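Flenine launch film - project files and README
Last touched May 12, 2018 by Tolera Araya
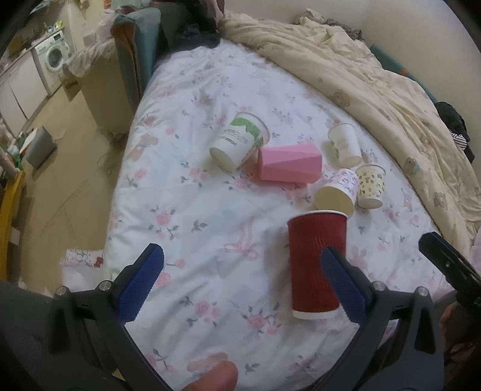 Paper cups on a white floral sheet, dark red one nearest.

What's in here

Everything for the Flenine launch film. Flenine is the new folding pedal from Flasach, for commuter bikes mostly. The job is one main film plus short cuts for the shop screens and the web page. This README is for whoever opens the drive next, probably Amanuel, possibly me in three months with no memory of any of it.

Read the bit on frame rates before you touch the timeline. Please.

Status

Main film: locked, graded, mix approved.
Shop screen loop: picture locked, no sound needed.
Web cuts: two done, third waiting on text from Flasach.
French version: voice recorded, not laid in yet.
Stills for print: not started.

Folders

01_brief - the original brief and the second one that replaced most of it. Use the second. The first is kept for the budget page only.
02_boards - storyboards, v1 to v6. v4 is missing, Desta overwrote it with v5, no harm done. v6 is what we built from.
03_cad - models from Flasach as delivered, plus our cleaned ones. Don't edit the delivered ones.
04_anim - scene files, one per shot. 64 shots in total, though the final cut doesn't use all of them.
05_render - frames. Huge. 940 GB at last look, don't try to sync this over the office wifi.
06_live - footage from the riding day and the workshop day.
07_sound - music, effects, voice in both languages.
08_edit - project files and autosaves.
09_out - finished exports only. If it isn't finished it doesn't go in 09.
99_bin - do not trust anything in here.

The CAD models

Flasach's engineers sent the whole pedal as one assembly, every screw and spring modelled, threads and all. Lovely but it kills the viewport. Desta rebuilt it at three levels: hero (close ups of the hinge), mid, and far. File names end in _H, _M or _F. The exploded view shot uses hero parts throughout and takes ages to open, go and do something else.

The spring in the delivered model is the old one. The production spring has an extra coil. We fixed this in our cleaned files only, so if you go back to 03_cad/delivered for any reason you will get the wrong spring and Thierry Rolland at Flasach will notice. He noticed last time.

Axle length is right in both.

Colours: pedal body is matt grey in the film. The green one was dropped in April. There are still green materials in some of the scene files, ignore them, or delete them if you're feeling tidy.

Frame rates

Timeline is 25. Animation is 25. The riding footage is 25 apart from the slow motion, wich came off the second camera at 50 and has been conformed. The workshop day was shot at 30 by mistake. It's been converted and the converted clips are in 06_live/workshop/conv. Use those. The originals sit one folder up and look identical in the thumbnail, so check the name before dragging anything in.

If a shot stutters it's this. It's always this.

Naming

project_shot_version_initials, so for example FLN_sh12_v03_DT

Initials: TA is me, DT is Desta Tilahun, AL is Amanuel Lencho, TB is Tolera Belay. Two Toleras, yes. Always use initials and never just "Tolera" in notes or on the board, we lost half a day to that.

No "final" in file names. Version numbers only.

Rendering

Done on the Yao machines (our little farm, four boxes under the stairs). Render settings are saved as a preset called Pundalel_HD, named after the job before this one because we copied it over and never renamed it. Same settings, it's fine.

Shot 31, the hinge closing, flickers on the inside face if you drop the samples. Leave it on the high setting. Takes all night. Every other shot can go on medium.

Motion blur is baked in the renders. Don't add more in the edit.

Sound

Music is licensed for web, trade shows and shop screens. Not TV. If Flasach ask for a TV spot the track has to be cleared again or swapped, talk to me first.

The click of the pedal folding is a real one, recorded by TB in the stationery cupboard with coats hung up. There are 308 takes of it. He's marked the good ones with a star. The one in the film is click_star_02 with a bit of low end rolled off. Flasach would like the same click in every cut, so please don't go looking for a better one.

French voice needs more room than the English. Two shots in the middle have been made longer in the French timeline to fit. Don't copy timings across from one to the other.

Exports

Main film: master plus web copy, both in 09_out.
Shop loop: silent, no titles in the last two seconds so it joins cleanly.
Web cuts: square and wide. Square ones have been reframed by hand, not just cropped, so if the edit changes they need doing again.
Logo at the end: use the version from the second brief. Black on white. There's an older one with a thin outline floating about in 08, bin it if you see it.

Known problems

Shot 17 has a tiny jump in the reflection near the end. Client has seen it and signed it off.
Subtitles on the wide web cut sit a touch low on phones. To fix.
Autosaves in 08 from before April won't open in the new version of the edit software. Not needed, I think.
Rider's helmet strap is undone in one of the riding clips. Don't use that clip, it's labelled NO_STRAP.
Fonts aren't in the package. Ask Amanuel, he has the licence.

Still to do

Lay in French voice (AL)
Third web cut once the text arrives (DT)
Subtitle position (AL)
Stills for print, need sizes from Thierry (TA)
Second back up drive. The first one is in the grey cabinet, bottom shelf, labelled Flenine A. B doesnt exist yet.

Use of the material

Flasach own the finished films. Project files, scene files and the cleaned models stay with us unless they're bought separately. The delivered CAD is under their NDA, so no sending it to freelancers without a signed form, and no screenshots of the hinge internals in showreels. The exploded view as seen in the film is OK to show.

Questions to Tolera Araya, or Desta for anything with the word spring in it.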